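Bathroom Corner, Week One

Well, I finally gave in and started on the bathroom setup at the Matos building! If you've been following along, you know the place is a big open work space that somebody decided should also have a home bathroom in it, sink, toilet and all (I love it, don't ask me why). I spent most of an October afternoon there.

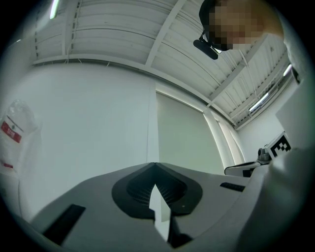

Ribbed metal panels, white beams and tube lights up top - not your average bathroom ceiling!

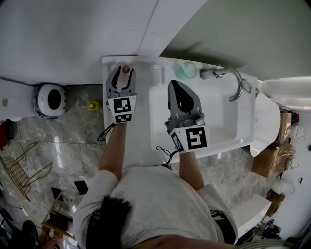 Down at the vanity, with the chrome faucet and that pale green cup I want in my own house. The gray marble-pattern floor tile is my favorite part, and yes, the boxes along the wall still need a home.

Next up is storage. I've got my eye on a Vomlow shelf that is 11 inches deep, so it should fit on the wall and leave room to walk by. The cup and the small bottles can all move up there, and then the counter only has to hold soap and a toothbrush. I'm also pricing a Laltutby bath mat, but I keep going back and forth on the color.

Chiến Tạ wrote in after the last gallery to say that a deep shelf over a sink is a head bumper, and that I'd be better off with 4 hooks and a narrow ledge. The same note said to keep paper goods well off the floor, having lost a whole pack to one leaky valve. Fair point! I may try the hooks first - they're cheap, and the Oda ones come with their own screws.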